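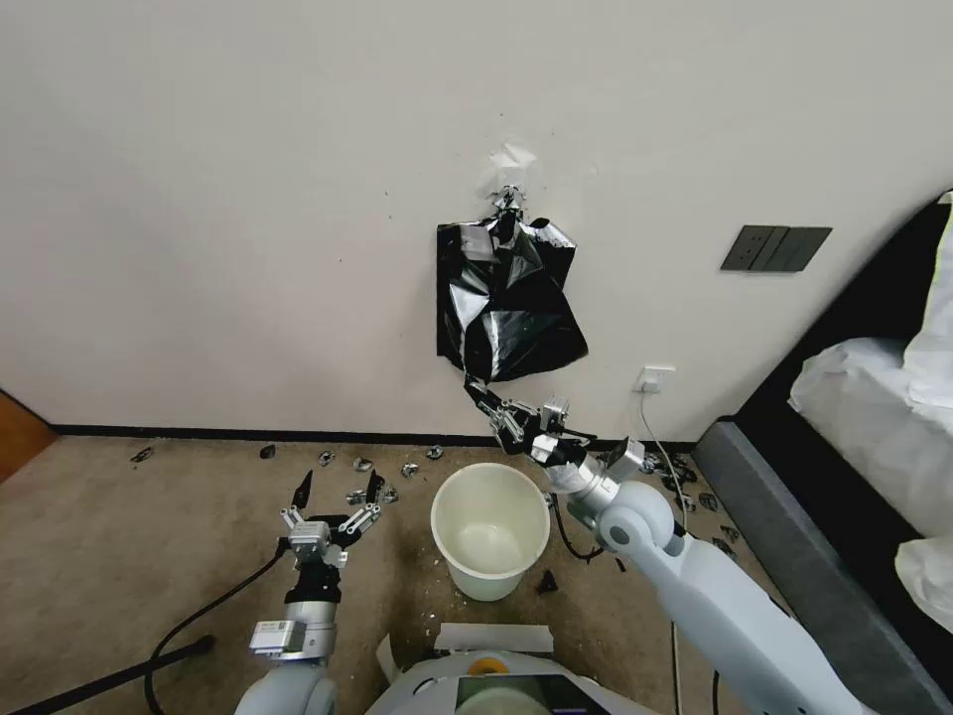 A knotted black plastic bag against an off-white wall.

Residual current device - Wimard Electrical Encyclopedia

A residual current device (RCD for short) is a switch that cuts the power when current leaks out of a circuit. I get asked about these more than anything else, so let me go through it the way Theresia Hollenstein once explained it to me, with a pencil and the back of a Zaugg price list!

How it works
Current goes out on the live wire and comes back on the neutral. Both pass through a little ring of iron inside the device. If the two match, their magnetic effects cancel and all is calm. If some of the current slips away to earth (through a damp kettle, say, or through you), the ring picks up the difference and a coil trips the switch.

What it won't do
An RCD on its own doesn't guard against overload or a short circuit. You want a breaker or a fuse for those, or a combined unit that does both jobs – I've a Berkon one at home and I'm very fond of it. It also can't help if you touch live and neutral together, as the currents still match.

Testing
Press the T button now and then; I do mine every December, though Andri Kaufmann at Trimura tells me off and says twice a year is better. If it doesn't trip, stop using the circuit and ring an electrician.

See also: Earthing, Miniature circuit breaker, Fuse

Last edited Nov 25, 2023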